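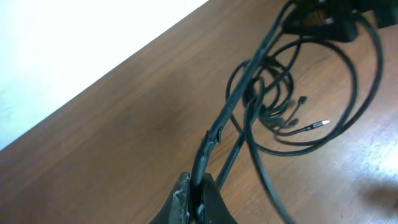
Prikel: your questions

I've had the same handful of emails since I put Prikel up on my site, so I've gathered the answers in one place (and I'll add more when I get round to it).

What is Prikel for?
Sorting cables! I've got a drawer full of black leads and so has everyone else at Flokisside, the shared workshop where I build. Prikel picks one lead out of the heap, holds it up to the wrist camera and I decide whether it's a keeper.

Can it spot a bad cable by itself?
Not yet. A split sheath with the black insulation peeled back in a flap is easy for me to see on the screen, but the software still mixes that up with a bit of tape or a cable tie. I've labelled 234 pictures so far and it wants plenty more.

Why only two fingers?
I tried three and they got in each other's way. Two will pinch a single cable nicely, even with a great knot of others lying next to it.

Don't the fingers wear out?
They scuff, yes, mostly along the inner edges and the tips. I'm on my seventh pair. I print them at home in the evenings and swap them over at the bench.

Is it safe with live leads?
No, please don't! Unplug everything at the wall first, chargers included.

Can I have the files?
Ida Heitmann is tidying up the drawings for me and they'll go up here when she's done. The arm code is a right mess at the moment, but write to me if you want it anyway.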